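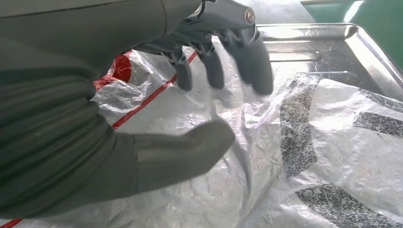

Erasto Waweru demande si un sachet froissé fausse la pesée, et s'il vaut la peine de l'aplatir avant de lire le chiffre.

Le froissement n'y change rien. Un sachet plastique pèse la même chose en boule ou à plat. La lecture bouge quand le sachet déborde du plateau et repose en partie sur autre chose : la table, le bord du pupitre, un autre colis. À Ledthorpe, nous demandons donc simplement que tout tienne sur le plateau. Si le sachet est trop long, on replie le rabat par-dessus.

Galerie : la pesée des sachets à Ledthorpe
Mise en ligne le 31 déc. 2022

Cette page fait suite à celle du mois de mai, consacrée à l'étiquetage. Elle porte sur le petit colis souple, le sachet d'expédition en plastique, qui représente la plus grande part de ce qui passe chez nous. Les cartons ont leur propre ligne et feront l'objet d'une autre page.

Le trajet d'un sachet est court. Il arrive en vrac, il est posé sur la balance, le poids est relevé, puis il part dans un bac. Le bac plein descend vers le quai. Entre l'arrivée et le bac, un opérateur habitué met cinq secondes par pièce quand l'étiquette est bien placée. Un rabat mal collé ou un code-barres pris dans un pli prend beaucoup plus de temps.

Jusqu'à l'an dernier, la pesée se faisait sur une table à part, contre le mur. Il fallait prendre le sachet sur la ligne, se retourner, peser, se retourner encore. La balance a été ramenée sur le convoyeur. Cela oblige à arrêter la bande pendant la pesée, ce qui a été discuté assez longtemps, mais les sachets ne tombent plus par terre entre les deux postes.

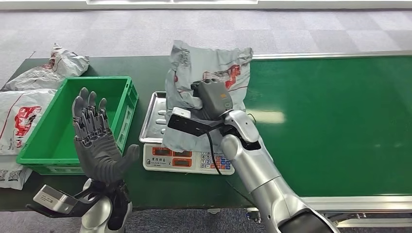
La balance et son plateau en inox, posés sur la bande verte. À gauche, un bac vert vide et les sachets blancs.

Les bacs viennent de chez Kovon. Ils ont des poignées moulées sur les petits côtés et se portent à deux mains sans gants. Nous en avions commandé 88, et le compte est toujours bon à quelques couvercles près. Le vert n'a pas de signification particulière : c'était la couleur en stock. Quelques personnes de l'équipe auraient préféré une teinte qui ressorte mieux sur le convoyeur, vert lui aussi.

Pour les sachets, le fournisseur est Solanki. Plastique blanc, fermeture adhésive. Certains clients font imprimer leur logo, d'autres non. La consigne est de poser le sachet face imprimée dessous et étiquette dessus, même quand le logo est plus joli à regarder. Les sachets retournés sont la première cause de relecture au quai.

La remise à zéro se fait plateau vide, à la prise de poste et après chaque nettoyage. On essuie le plateau avec un chiffon sec. Les creux du fond retiennent des poussières de papier et des bouts d'adhésif, et il faut passer le chiffon dedans avec le doigt. Pas de produit sur le pupitre, les touches n'aiment pas ça. 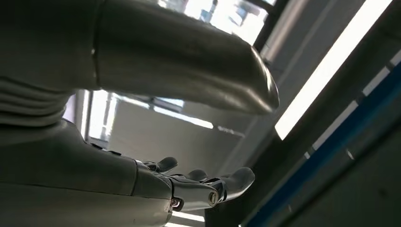 L'éclairage du poste a posé plus de questions que la balance elle-même. Les chiffres rouges d'un afficheur se lisent très bien dans un local sombre, beaucoup moins bien en plein jour. Or le hall n'est pas sombre : la fenêtre du haut laisse entrer une lumière forte. Selon l'heure, un reflet passe sur les étiquettes brillantes et gêne aussi la lecture des codes. Nous avons essayé un store, que l'équipe a vite remonté parce qu'il assombrissait tout le reste. Il a suffi de tourner la balance d'un quart de tour et de garder le pupitre incliné vers l'opérateur.

Les poids relevés sont saisis dans Clornar, le logiciel de suivi que nous utilisons aussi pour les cartons. La saisie est manuelle pour les sachets hors format et automatique pour les autres. Sur la dernière semaine de relevé, 4 000 sachets ont été pesés, dont 141 repassés une seconde fois. Dans la plupart de ces cas, le sachet avait été posé trop vite et retiré avant que la valeur se fixe. Attendre que l'affichage cesse de bouger reste la consigne la plus difficile à faire tenir en fin de journée — et c'est aussi la plus simple.

Reste la question du tas d'attente. Les sachets qui arrivent s'empilent au bord de la bande et glissent facilement, le plastique n'accrochant pas sur lui-même. Une pile basse et large se tient mieux qu'une pile haute. Nous avons pensé à un second bac pour les arrivées, à côté de celui des départs, 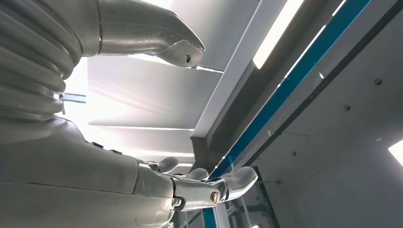 mais deux bacs identiques posés l'un près de l'autre se confondent, et l'essai a duré une matinée. Des sachets déjà pesés sont revenus sur la balance, d'autres sont partis sans poids. Si l'idée est reprise, le bac d'arrivée sera d'une autre couleur, ou placé de l'autre côté de la balance.

Pour les bacs de départ, on remplit jusqu'au repère intérieur et pas au-dessus. Les sachets lourds vont au fond. Ceux qui portent la mention fragile ne vont pas en bac : ils sont mis de côté et descendus à part.

Les remarques sur l'organisation du poste peuvent être laissées sous cette page ou données directement à l'équipe de Ledthorpe. La page sur les cartons suivra quand la nouvelle table sera montée.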